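Hybrid airships for the island freight run – worth it or not?

Forum: Lighter Than Air > Cargo and Commercial

mastline
Posted 7:42 pm

Been following the Clarkcombe proposal since January and I'd like to hear what people here think of it. For anyone who hasn't read it, the plan is to run a hybrid airship between Clarkcombe and the outer islands, carrying general freight and the odd oversized load that won't go on the ferry. The hull is slightly heavier than air when loaded and gets the rest of its lift from forward motion. They want a payload of 11 tonnes and a landing strip of mown grass at each end.

My question is about ground handling. The document spends pages on the engines and two paragraphs on how you hold the thing still while a forklift goes in and out of it.

Dundley_Rigger
Posted 8:05 pm

Two paragraphs is generous. I read it as one paragraph and a diagram.

Ground handling is where these schemes run into trouble. If you take 11 tonnes off a hybrid you have to put something back on, or have enough weight in hand that it stays put. They say water ballast. Fine, but where does the water come from on an island with a grass strip and a shed? You need a tank, a pump and somebody to look after both through the winter.

pennant8
Posted 8:11 pm

The hybrid doesn't need full ballast exchange though. That's the point of it being heavy. If it is sitting on the ground with a couple of tonnes of weight when empty, it behaves more like a big light aeroplane. You still want a mast in any wind but you aren't swapping kilo for kilo.

Dundley_Rigger
Posted 8:20 pm

It depends how heavy. Every tonne of static heaviness at empty is a tonne you have to carry with aerodynamic lift on top of the payload when it's full. Then your take-off run gets longer and your grass strip isn't big enough. You can't have it both ways.

mastline
Posted 8:34 pm

I went back and checked. The strip is drawn long enough for a loaded take-off in still air, no allowance given for soft ground. The wind limit for loading is given as 8 metres a second at the mast. I used to live out that way and you would lose a lot of winter days to that.

Hongjun Wei
Posted 8:51 pm

I worked on mooring gear for a smaller ship at Warthorpe for three seasons, so some practical points.

The wind speed at the mast matters less than how quickly the direction changes. A ship on a mast will swing to face the wind happily enough. The problem is that your ramp, your forklift and your stack of pallets do not swing with it. At Warthorpe we loaded from the side, and if the wind went round more than a little we had to stop, pull everything clear and wait. On a gusty day we might do that 8 times before the hold was full.

The fix was a round pad with the ramp on a trolley fixed to the undercarriage, so the ramp moved with the ship. It worked, but a pad like that needs hard standing. Grass was no good after the first wet week. 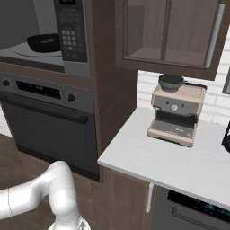 Kang
Posted 9:03 pm

The moving ramp solves the loading but what did it do to your crew numbers? The Clarkcombe people say three on the ground at each end and I can't see it.

Hongjun Wei
Posted 9:15 pm

More than three. We needed people on the lines for arrival and departure even with the mast, and the forklift driver can't be one of them. Three would be possible if the ship could taxi to the mast and lock on by itself. I have seen that drawn many times. I haven't seen it done in a crosswind.

tetherball
Posted 9:22 pm

I think you're all being a bit hard on it. The ferry is off for days at a time every winter as it is. Nobody out there expects the mail on the dot. If the airship runs on the days the ferry can't, even half of them, that is worth having.

Dundley_Rigger
Posted 9:29 pm

But the days the ferry can't run are the windy days. Those are exactly the days the airship can't either.

tetherball
Posted 9:37 pm

Not always. A fair share of the ferry cancellations are swell left over from a storm somewhere else, with hardly any wind at the pier. Others are breakdowns. I'd like to see the two sets of figures side by side before anybody writes it off.

pennant8
Posted 9:44 pm

Agree with that. Also fog, but fog would probably stop both.

mastline
Posted 9:58 pm

That's a fair point on swell and I hadn't thought of it. The proposal has no breakdown of ferry cancellations by cause. The harbour office must keep a log. I'll write and ask.

On the hard standing, does anyone know what a round pad like the Warthorpe one costs? The budget has the ground works down as fencing, drainage and a shed.

Hongjun Wei
Posted 10:10 pm

I never saw the bill, so I won't guess. Ours was concrete in the middle for the mast footing and rolled stone for the rest. The stone needed topping up each spring where the wheel had run round it. Getting stone to an island would be the expensive part, I should think.

Dundley_Rigger
Posted 10:16 pm

On the ferry, presumably.

Kang
Posted 10:31 pm

Has anyone asked about helium? Small leaks add up over a winter and the bottles have to come from the mainland too. The ship can top up at the Clarkcombe end, but if it gets stuck on an island mast for a week in bad weather you want some there as well.

mastline
Posted 10:40 pm

There's a line in the appendix saying gas will be stored at the main base only. I'll add it to my list. Will post again when the harbour office replies.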